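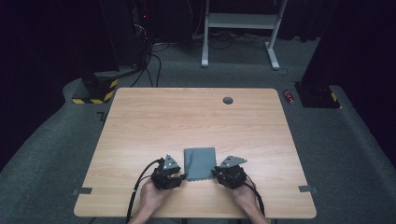 Re: [handheld-wg] draft 3, table setup and operator rules

From: Oleksandra Boiko
Date: 2020-04-06

Quick one before the call, sorry for the fragments.

> On the cloth tasks I would drop section 4 completely. Operators know
> how to hold the grippers. At Stiteo we never wrote any of this down
> and got through 460 folds without it. Also is the tape really a rule
> or just a habit? If it is a habit take it out.
> – Heno

Don't want to drop section 4. Shorten it, yes. 460 folds is fine but that was one room and one shift. Cifuentes ran 567 with three shifts and had to throw out the first 40, everybody started from a different place.

Tape – rule. Small strips at the front corners, one left one right, folded over the edge is OK. Gray is OK too, draft says "high contrast" and I think thats wrong for this. Will change to "any matte tape".

Start position, my wording:

4.1 Cloth folded, flat, on the near half of the table, between the grippers. Nothing else on the tabletop.
4.2 One gripper each side, jaws facing in toward the cloth. Both in hand before recording starts, no reaching for them after.
4.3 Cables go off the side or the front edge, never across the cloth. A loop over the left side is fine if it has slack. Check it by moving the gripper to the far edge once.
4.4 Hold still for a count of three, then start.
4.5 If a cable catches, stop and mark the take. Do not fix it mid-take.

Sleeves: bare forearms or tight cuffs. Ikon wants gloves alowed, I have no opinion, somebody please argue it on the list and not in private mail.

Hazard stripes on column bases – keep as "should". Yellow and black, at floor level where people walk. Same section: raised floor edges near the operator get a mention in the walkthrough, every new person, even if they have worked in the room before. 15 minutes is enough for the whole walkthrough.

Loose things on the floor. Draft has nothing on it. Propose: floor checked at the start of each shift, anything not in use goes on a shelf. Cables behind the columns count, bundle them.

Still open: how many takes before a break. Heno, you had a number, I can't find the mail. Send again?

If no objections I fold this into draft 4. Full review in September as planned.

Oleksandra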